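Packing shared candy in paper carrier bags for a residents' event
Posted in: Community Help > Events and Catering > Supplies

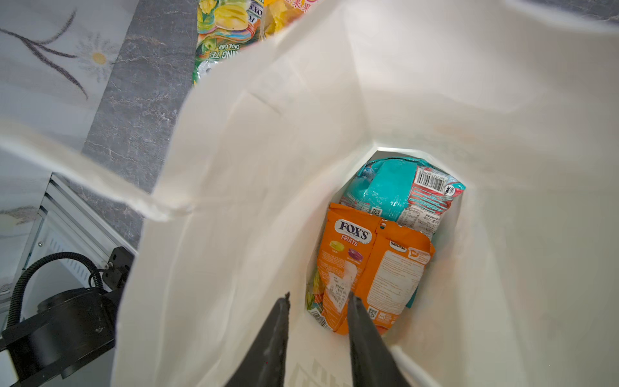 Our residents' association is preparing take-home bags for the summer gathering in July. The intention is to provide one paper carrier bag per household, each containing two bags of wrapped candy, such as the orange Fox's Fruits, together with a printed program. The association has purchased white paper carriers in a large size. A total of 276 households have registered, and the bags must be packed the evening before and handed out from tables the next afternoon.

I would appreciate guidance on the following matters.

The carriers are considerably deeper than the contents require. Two candy bags lie at the very bottom and the remainder of the carrier stands empty. Is it acceptable to present them in this manner, or should a filler such as tissue paper be used? The association would prefer not to spend heavily on filler.

The upper rim of the carrier tends to fold inward when the bag is opened, and persons packing at speed are likely to catch the program on it. Is there an accepted method of opening and holding the bags that avoids this?

Several households have asked that the ingredients of the candy be made known to them in advance. The packages carry this information in very small print. Is it sufficient to leave the candy in its original packaging, or should the association issue a separate sheet?

Finally, the hall in which we will be packing is not air conditioned. I should like to know whether hard candy will keep satisfactorily overnight in a closed paper bag.

Thank you in advance for your assistance.

Evdokia Galanis

GrundenHall_Office

Good morning. Our office at Grunden Hall prepares take-home bags for members four times a year, and the procedure set out below has served us well. Please adapt it to your own circumstances.

Opening the bags. Assign one person to opening only. That person should unfold the carrier, press the base flat from the inside with the palm of the hand, and then turn the top edge outward by the width of two fingers on all sides. The turned edge forms a cuff, which holds the mouth open and keeps the rim from dropping back in. The cuff is turned up again once the bag has been filled. Paper that has been stored flat for a long period may crease a second time along the old fold, and such bags should be set aside and used last.

Order of filling. Heavier items are placed first. The candy bags should be laid flat, side by side where the base permits. If they are dropped in from above they will come to rest at an angle, one leaning upon the other, and the front one will hide the label of the one behind. This does no harm to the contents, but it does give a careless impression to the recipient. The program should be inserted last, upright, along one of the wide sides. If it is placed beneath the candy, recipients will frequently overlook it and discard it with the bag.

Presentation. With regard to the depth of the carrier, our office ceased using tissue paper some time ago. It was costly, and a good deal of it was left on the floor of the hall. We now fold the upper part of the bag down twice and fasten it with a plain paper label bearing the name of the association. A large carrier treated in this way is reduced to a tidy parcel. The handles cannot be used if this is done, so please consider whether recipients will have other items to carry. Where the handles are required, leave the bag at full height and accept the empty space.

Staffing. A line of 4 persons is adequate: one opening, one placing the candy, one placing the program, and one folding and labeling. A larger group at a single table obstructs itself. Filled bags should be moved to a separate table in blocks of 12 so that the running total can be checked without handling each bag again.

Please also retain several spare bags of candy. Late registrations are to be expected, and it is preferable not to open a finished bag in order to supply another.

Nyitrai Pantry Desk

I am writing only in respect of the ingredients and the storage.

The candy should remain in its original packaging at all times. The printed panel is the recipient's source of information, and a bag that has been opened and divided into smaller portions no longer carries it. If your two candies are different products, check both panels. It should not be assumed that one fruit candy has the same ingredients as another.

A separate sheet is advisable given that households have requested it. It should be copied word for word from the package, including any statement concerning allergens, and should not be summarized. The type should be large enough to be read without difficulty by older residents. One copy may be sent with the event notice and another displayed at the collection tables. Please compare the sheet with the packages that have been delivered, as a recipe may have changed between one purchase and the next. If a substitute product is supplied in part of the order, the affected bags should be kept apart and marked.

As to storage, hard candy in sealed plastic will ordinarily keep overnight in a warm room, but follow any storage instruction on the package. Keep the bags off the floor and away from windows and radiators. The paper carrier offers no protection against moisture. A damp floor will weaken the base, and the bag may give way when lifted. Soft or chocolate-coated items should not be packed the evening before in an unairconditioned hall.

Households with small children should be advised that hard candy is a choking hazard. A line to that effect may be added to the same sheet.

kodance_mw

We just used smaller bags. Ours were ordered through Ilura and they accepted the large ones back unopened, so it may be worth asking your supplier about an exchange. For two bags of candy and a leaflet you do not need the big size.

Evdokia Galanis

I thank all three respondents. The large carriers have already been unpacked, and an exchange is therefore not possible. The association will adopt the cuff method and the fold with a label. Residents who come on foot have asked for handles, and a number of bags will be left at full height for them on a separate table.

The ingredient sheet will be prepared from the packages themselves, one for each product, and circulated with the notice. I have asked that the choking advice be printed at the head of the sheet.

One further point, should anyone be able to advise: is a paper label with ordinary glue strong enough to hold a double fold overnight, or is tape required?

GrundenHall_Office

Ordinary glue is sufficient if the label is at least as wide as your hand and is pressed down for several seconds. On a coated or very smooth paper, test one bag the night before. We keep a roll of clear tape on the table for any that lift.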